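Seklow Stitch Notes

A plain-text collection of stitch and pattern notes from mending and embroidery groups, put together for people who want to search, sort or reuse them.

What is in it

The set holds 2909 notes. Each note describes one stitch, one repair or one small pattern as a group member wrote it down. Most are short, a few sentences and a list of thread and needle sizes. The longest ones come from the Parkwood group, who wrote up whole quilt blocks with every seam in order.

Notes are grouped into 23 categories. The biggest are darning, blanket stitch, hem repair and visible mending on denim. The smallest is tatting, with three notes, all from Abernathy.

Files

notes.csv – one row per note
categories.csv – category names and short definitions
terms.csv – spelling variants and what we mapped them to
CHANGES.txt – edits since the first release

Columns in notes.csv

id: a number that never changes, even if the note moves to another category
group: Parkwood, Abernathy or Seklow
category: matches a row in categories.csv
title: as the writer gave it, or blank
body: the note itself
thread: weight and fiber, if the writer gave them
needle: size, if given
level: easy, medium or hard, as judged by the writer

The level column is uneven. One person's easy is another person's hard, and we did not try to even it out. If you need a steady scale, make your own from the body text.

How the notes were collected

Members wrote on paper cards or typed into a shared form. Cards were typed up by Veronika Plattner, who kept the wording and fixed only clear spelling slips. Where a word could not be read, it is marked [unclear]. Drawings on the cards were left out. Some notes say "see sketch" and the sketch is not included.

Names, phone numbers and addresses were taken out of the body text. Shop names were left in.

Known problems

Crochet terms are mixed. Some writers use American names and some use British ones, so "double crochet" can mean two different stitches. terms.csv lists the cases we caught, but check the stitch count in the body before you trust the title.

Thread weights are given in at least three systems. We did not convert them.

There are 15 pairs of notes with nearly the same text, mostly darning instructions copied from one group to another. We kept both copies – the small changes between them are useful to people who study how patterns get passed along.

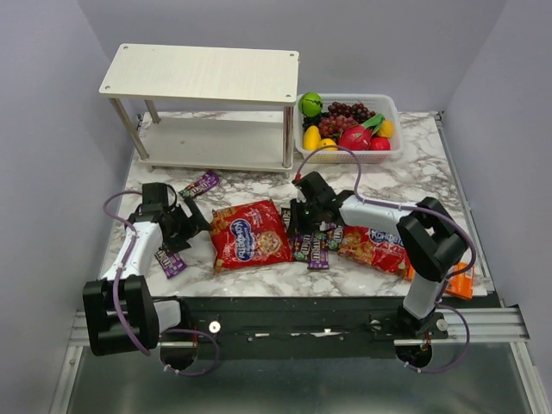 Thiện Đoàn wrote after the June release that the blanket stitch notes should be split into edging and appliqué, as the two are worked differently at the corners and a search now returns both in one pile. The split is planned. It needs someone to reread every note in the category, and the ids will stay the same when it happens.

Use

You may copy, print and change the notes for any non-commercial purpose. Please credit Seklow Stitch Notes and name the group the note came from. For commercial use, such as a printed pattern book, write to Plerkance first, who handle permissions for all three groups.

Corrections

Send the note id, the current text and the text you think it should be. Corrections to stitch counts are checked by working the sample, so they take longer than spelling fixes. Accepted changes are listed in CHANGES.txt.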